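Home > Office & Classroom > Boards & Writing Supplies

Wenton Wall-Mount Dry-Erase Board, 24 x 18 in. 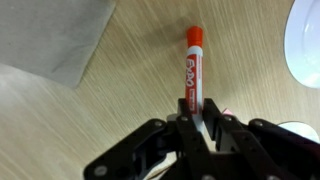 Red Expo dry-erase marker. Markers sold separately.

The Wenton is a small magnetic whiteboard for places where a full-size board won't fit: next to a door, over a desk, inside a supply closet. It measures 24 inches wide by 18 inches high and hangs either way, so you can turn it upright if the wall is narrow.

The writing surface is painted steel. It takes any standard dry-erase marker and holds light magnets, enough for a few sheets of paper. It is not a porcelain board. If you write on it all day, every day, look at the Jemal series, which costs more and holds up better under heavy erasing.

What's in the box

Board with aluminum trim
Four corner brackets with screws and wall anchors
Clip-on marker tray
Paper drilling template

Mounting

Tape the template to the wall, check it with a level and drill through the marks. The anchors supplied are for drywall. For brick or block you will need your own. Hang the board on the two top brackets first, then slide the bottom pair in and tighten. Leave the film on the surface until the board is up – it peels off from any corner.

The tray clips to the long or the short side. It holds four markers or two markers and an eraser.

Care

Wipe with a dry felt eraser or a soft cloth. Once a week, or whenever you see haze, use a whiteboard spray and dry the surface right away. Red and green ink tend to leave more color behind than black if left up for long periods. Writing over an old mark with fresh dry-erase ink and wiping it at once will usually lift it. Don't use scouring pads or abrasive powder, which will dull the paint and void the warranty.

Store markers flat with the caps on tight.

Ordering

Single boards ship from our Tromis warehouse. Schools and offices ordering 200 or more get the volume price, and orders of 600 or more can be split over several delivery dates at no charge. Ask for Ayantu Wolde in the sales office and have your room list ready if you want the cartons labeled by room.

The old Trikis tray does not fit this board. Replacement trays and brackets for the Wenton are listed under Parts.

Customer reviews (2)

"Bought one for the shop office in January and ordered two more. Brackets are solid. The template was off by a hair on one of them so measure before you drill." – Bereket Habte

"Good size for a kitchen. Tray feels a little thin but it stays on."

Page updated September 8, 2019

Share this product (18)

We use cookies to remember your cart and improve our store. By continuing to browse you accept our cookie policy. OK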